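We use cookies to remember your newsletter settings. Accept all / Manage choices

I'd been trying to get Tiago Paiva to sit down with me since January, and when he finally said yes he had one condition: no talk about "the future of work". Fine by me! I wanted to hear about the handling rules he wrote for the Tulberg site at Collholm, which people keep passing to each other as if they were sheet music.

They fit on 5 pages. The first draft had 14. "I cut everything that began with 'operators should be aware'," he told me, stirring his coffee far too long. "Aware of what? Tell them what to do or leave them alone."

So what do they say? Mostly dull, useful things (his words, I quite like them). Check the finger bolts at the start of every shift, by hand. Log any finger you swap, even if it's the same type. And never let two people both think they're the one holding the stop button - he has a whole page on that, and he got quite heated telling me about it. "One name on the board. If you go for lunch, you rub your name out and the arm stays stopped until there's another one up there."

I asked why cardboard gets its own section, when you'd think it was the easy stuff. He laughed at me. "Cardboard is horrible. It bends, it slides, it has a strong direction and a weak direction. You pinch a flat sheet at the edge and you can crush the flutes before you've lifted anything." His rule is to start at the lowest grip setting and go up one step at a time, and to write down where you stopped.

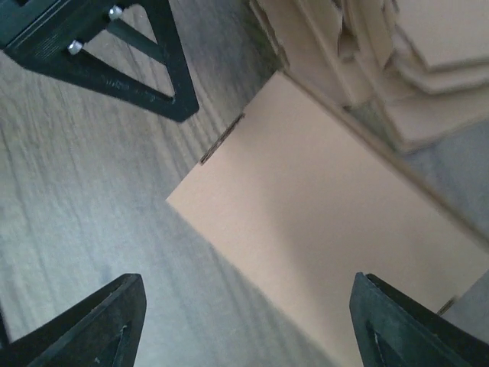 What he got wrong

I did push him a bit here. The first version had a rule that all flat stock must be stacked square before a run, and the team at Zerkau told him flatly that they weren't going to do it. "They were right. The boxes don't arrive square in real life, so why would I test on square ones?" The rule went, and now you only have to keep the stack outside the marked stop area.

He's less relaxed about the log. Entry 1489 is the one he brings up in training: a finger change with no initials, no time and no note of the grip setting. The people at Mazza lost a morning working out which trials they could still trust. "No harm done to anybody," he said, "but a morning!"

Would he make the rules compulsory everywhere, if he could? He pulled a face. He'd make the stop button page compulsory, and the log, and he'd let each site argue about the rest. There's a new draft dated 2025-02-23 with a section on soft packaging, and he's promised to send it over once Zerkau have finished scribbling on it.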